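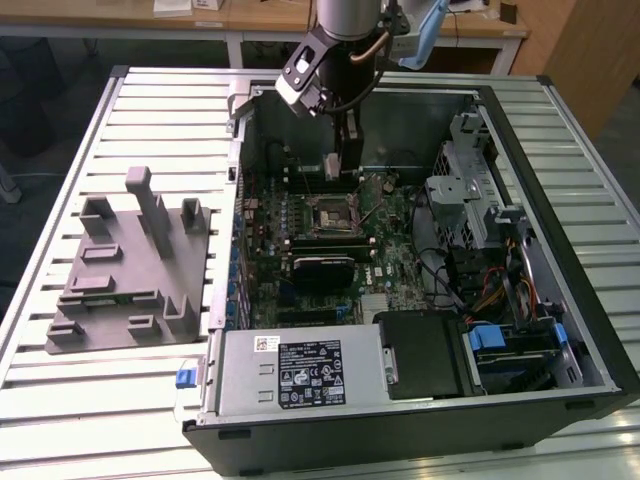
Second Life for the Office Tower

Each December, the loading dock at the Mosquera Institute for Technical Trades receives its largest delivery of the year. Local employers close their books, replace their equipment, and send the old desktop computers across town. Last winter the shipment came to 400 machines, most of them black business towers that had spent their working lives under a desk.

The Institute's refurbishment program accepts them all. Over the following months, students in the hardware course open each case, remove the parts, test them, and decide which are fit to be used again. Completed computers go to households and small community groups in the district. What cannot be used is sorted by material and sent to Denura, the regional recycler.

"A tower is a good teacher," said Zoila Cárdenas, who has directed the program since its second year. "It was built to be serviced. The student can lay it on its side, take off the panel, and see the whole arrangement at once."

That arrangement has changed less than one might expect. In a typical office tower of the older kind, the motherboard takes up the largest share of the floor, with the processor socket near its center and the memory slots lined up close by. The drives have a metal cage of their own beside the board. The power supply is a plain silver box, and from it come the wires, in orange, yellow, red, and black, that reach every corner of the case.

Students begin with the wires. Before any connector is pulled, the route of each cable is drawn on a sheet that stays with the machine. Heriberto Giraldo, the senior instructor, introduced the practice after a term in which several rebuilt computers came back with cables pressed against fans. The sheets are now kept in a binder, and first-year students consult them when they meet an unfamiliar case.

The processor is treated with the greatest care. Once the cooler has been taken off and the old paste cleaned away, the lever at the side of the socket is raised and the chip is lifted straight up by its edges. It goes into a padded tray, and the socket is inspected under a lamp. On boards of the Dell type, which make up a large part of the Institute's intake, Mr. Giraldo also asks students to study the capacitors. A swollen top or a brown stain at the base is enough to retire the board.

Memory is simpler. The modules are released by the clips at the ends of each slot, wiped along the contacts, and grouped by size and speed. A full test takes 38 minutes on the program's bench software. Modules that pass are placed in antistatic sleeves and shelved; the others are set aside for Denura without further discussion.

The workroom itself was furnished on a modest budget. The tables are slatted metal, bought from the garden supplier Zustberg – a choice that drew some comment at the time. Slavica Omerović, who manages the room, has defended it ever since. Dust and stray screws fall through the gaps to a tray beneath, and the surface can be washed down at the end of the day. Static protection is provided by wrist straps and by mats that are brought out when bare boards are handled outside the case.

Not every machine can be saved. Of each 30 towers opened, the program expects to lose several to failed boards or damaged power supplies. Their cases are often kept. A sound steel chassis with its drive cage intact will readily take a board from another unit of the same model, and Ms. Omerović maintains a wall of them for this purpose.

The Institute is now preparing to expand. An agreement with the Ruvby housing association would raise the yearly intake to 700 machines and add an evening session for adults. Applications for the evening session will be accepted at the main office until 6 p.m. on working days – no earlier experience with computer hardware is required.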